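The kit came to Pledcombe in May, on the back of a hired van, and Hernán Tello signed for it without reading the sheet. The sheet said he had 14 days. After that the firm, Drusberg, would either send an invoice or send the van back.

He was supposed to write a review. The trade paper paid him by the page and the page had already been planned, with a gap in it for his photograph and another for a score out of 100. He had reviewed packing machines, label printers and a floor sweeper that had fallen down the loading ramp. He had not had an arm before.

The software was called Hikik. It ran on a laptop that came in the same crate, and it wanted to be shown things before it would do them. Hernán took hold of the arm by the wrist, as the booklet told him, and moved it from one side of the board to the other. It was lighter than he expected. When he let go it stayed where he had left it.

"Press save," said Pacheco, who owned the unit and was lending him the corner by the window.

He pressed save. Then he pressed play, and the arm did the same thing again, including a small dip in the middle where his elbow had knocked the table.

"It's copied your elbow," Pacheco said.

Hernán wrote that down. He thought it might be useful for the part about ease of setup.

The kit's lessons used coloured blocks, greens and reds, and the booklet gave them in order. The first was to reach a block. The second was to reach it, lift it and put it down again. After that they had names instead of numbers: Sorting, Clearing, Correcting. He did the first two before lunch and spent the afternoon on Sorting. The laptop showed a bar that filled as the arm improved. It would fill nearly to the end, stop, and then go back a little.

He rang the help line at 4 and a woman told him that going back was normal.

"Is it in the booklet?" he asked.

"It will be in the next one."

By the end of the first week he had stopped standing near the button. The arm ran its lessons while he typed at the other end of the bench, and he found he could tell from the sound which part it had got to. There was a low hum for travelling and a shorter one for the turn of the wrist. Between them was a gap, while Hikik made up its mind. 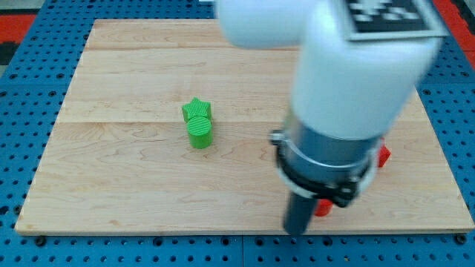 Too slow, Pacheco told him, and went on telling him over two mugs of tea. A lad on the packing line would have had the lot put away and be asking about his break. What did they want for it? Hernán said the price. Pacheco said that for that money he would want it to answer the phone.

"It doesn't need a break, though," Hernán said.

"It stops after every go. I've been listening to it."

"That's it thinking."

"Then it gets more breaks than the lad."

Hernán put that in the review as well, and took it out, and put it back in a politer form. He gave the kit good marks for the booklet, apart from the bar, and good marks for the arm itself, which had not slipped or stuck. He took some off for the pauses. Under value he wrote that it depended what the buyer meant to do with it, and looked at the sentence for a while. He had written it about the floor sweeper too.

On the last evening but one he stayed late to do Correcting. In that lesson the arm went about its work and he was meant to stop it when it got something wrong, take it by the wrist and show it the right way. He sat down with his hand ready. It made a slow pass across the board, then another. He watched it carefully and saw nothing he would have done differently, except for the dip in the middle, which it still did every time.

He got up, held the wrist and took it straight across. The laptop asked whether he wanted to replace the old movement or keep both.

He could hear Pacheco pulling down the shutter on the far side of the unit. The lights at that end went off.

Hernán chose to keep both. Then he opened the review, went down to the score, and changed a 68 to a 71 – and sat there a few minutes longer with the arm humming beside him, trying to think of a reason he could print.

The van came back for it before his page did. The driver wanted a signature, and this time Hernán read the sheet.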